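4 Setting Out and Caring for the Drinks Station

Applies to serviced apartments at Valtedcombe with a stone countertop in the kitchen. 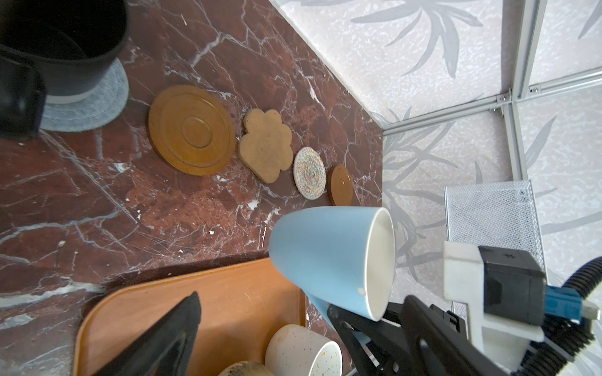

The drinks station consists of a section of countertop, a tray, a set of mixed coasters, and the mugs supplied with the apartment. It is set out once at move-in and reset at each change of guest. Allow 30 minutes for a full reset, including drying time. A daily wipe takes much less and is covered in 4.4.

4.1 Before you start

You will need:

Two clean microfiber cloths
A pH-neutral stone cleaner (stock item 434)
A soft brush for woven coasters
The station card for the apartment, kept in the Heketti binder

CAUTION: Do not use vinegar, lemon juice, descaler, or bleach on the marble. Acids etch the polish and the mark cannot be wiped out.

CAUTION: Do not drag ceramic across the stone. The unglazed foot ring on the base of a mug is hard enough to scratch it.

4.2 Preparing the countertop

1. Move all items off the stone. Lift each one straight up.
2. Brush or wipe away sugar and coffee grounds with a dry cloth.
3. Spray the stone cleaner onto a cloth, not onto the countertop. Wipe from the wall toward the front edge.
4. Wipe the joint where the countertop meets the wall panel. Use a cloth that is damp only. Standing water in this joint works its way behind the panel.
5. Dry the whole surface with the second cloth.
6. Look along the stone at a low angle with the lights on. Dull rings are etch marks. Record them on the station card with the apartment number and leave them alone. Polishing is done by Vernus under the service contract, every May.

Note: On dark marble with pale veins, dried water drops are easy to mistake for veining. If in doubt, wipe again.

4.3 Placing the coasters

Coasters are supplied in several materials. They are not interchangeable.

Large wooden coaster: teapot, French press, or a serving bowl up to the diameter of the coaster.
Small wooden coaster: cups and mugs.
Cork coaster: hot mugs and cold glasses. Cork takes up condensation and must be dried before it is stacked.
Small woven coaster: cold glasses and dry items only.
Large woven coaster: under a plant pot or other container that stays in place.

1. Check that the underside of each coaster is dry and free of grit.
2. Set the coasters in a single row running across the stone, with the large wooden coaster at one end and a small wooden coaster at the other. Leave a finger's width or more between them.
3. Keep the row clear of the tray, so that the tray can be lifted without moving anything else.
4. Place the large woven coaster near the back of the countertop and center the container on it. The base of the container should not overhang.
5. Press lightly on the rim of each coaster. Replace any that rock. A warped wooden coaster will not flatten again with use.

Note: Raised rings on wooden coasters face up. With the rings down, moisture is held against the stone.

4.4 Placing the tray and mugs

1. Set the wooden tray at the front of the station.
2. Inspect each mug before it goes out. Hold it at a tilt, with the opening toward the light, and turn it through a full circle. Check the lip, the inside glaze, and the handle.
3. Run a dry fingertip around the lip. A speck that wipes off is residue. A speck that stays and feels smooth is a glaze mark and the mug may be used. A speck that catches the skin is a chip.
4. Remove chipped mugs from use and enter them on the station card. Replacements are ordered from Betancur under number 1306. State the color.
5. Place the mugs on the tray, upright. Do not stack them.

CAUTION: Do not pour boiling water into a mug that has been standing in a refrigerator. Warm it under the tap first.

Daily wipe: lift the tray, wipe beneath it, dry, and put it back. Coasters need to be lifted only if liquid has been spilled.

4.5 Cleaning the coasters and tray

1. Wood: wipe with a damp cloth and dry at once. Do not soak. Do not put in the dishwasher. Oil with food-grade mineral oil when the surface looks gray or feels rough.
2. Cork: wipe with a damp cloth and a little dish soap. Dry standing on edge, away from radiators. Scalloped edges crumble if the coaster is bent.
3. Woven: brush along the spiral, from the center out. Spot clean with cool water. Dry flat.
4. Tray: wipe the inside of the raised rim, where spills collect, then the underside.

4.6 Reporting

Stains, cracks, and missing items are reported to Ifeoma Ekpo, extension 103. For stone damage, also notify Heriberto Salazar before the next guest arrives. Station cards are kept in the binder until full.

Section last revised 6th February.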